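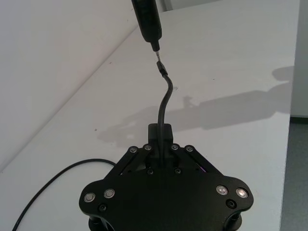 Cables should be fixed to the thing they charge

I keep a shoebox of black leads in the cupboard under the stairs. Most of them came free with something. I couldn't tell you what half of them fit, and I don't throw them out, for fear that the shaver or the bike light will turn up one December needing exactly that plug. I suspect most houses have a box like mine.

My argument is a small one. For a lot of household things, the detachable cable was a mistake, and makers should go back to fixing the lead on at the factory.

I know the case against. A lead wears out at the ends first, where it bends, and if it is fixed then the whole appliance goes to the tip with it. That was true of my mother's hair tongs. It was also true of a Beddoe hand blender I had for years, which worked perfectly well apart from having to be held at a certain angle. A lead you can pull out can be replaced for a few pounds, and the blender lives on.

In practice it doesn't go like that. When the lead for my Clomard clippers went missing I spent an evening looking for another. The socket was round, with a small pin in it, and there are a great many round sockets with small pins. Some are a hair wider than others. The first lead I bought went in and fell out again. The second needed pushing, and I didn't like to push. The clippers went in a drawer, and they are in there still, in good order and of no use to anyone.

Llinos Edwards, who wrote a column on household repairs in our local paper until it closed, used to say that the part most likely to finish off an appliance was the part you could lose. She once asked readers to send in lists of what they had thrown away and why. She had 500 replies, and 40 of them were about a missing or wrong charger. That is more than I would have guessed, given that kettles and toasters were in there too.

Then there is the business of plugging the things in. A small plug has to be lined up with a small hole, usually at the bottom of something rounded that won't stand up by itself. You hold the device in one hand and the lead in the other, and the lead bends away just when you want it straight. My father has arthritis in both thumbs and he can't do it before his first cup of tea. He had no trouble with a mains plug. It was big, it went into a wall that stayed still, and he could feel the pins find their place.

The usual answer now is one standard plug for everything. I would be glad of it, and where it has arrived I have noticed the difference. It does nothing for the things we already own, though, and a torch I bought from Wastora last winter still came with a lead that fits nothing else in the house.

So I would fix the lead, make it long enough to reach the worktop, and put 2 screws in the case so that it can be changed by anyone with a screwdriver. The old lamps were made that way. My bedside one has had three flexes.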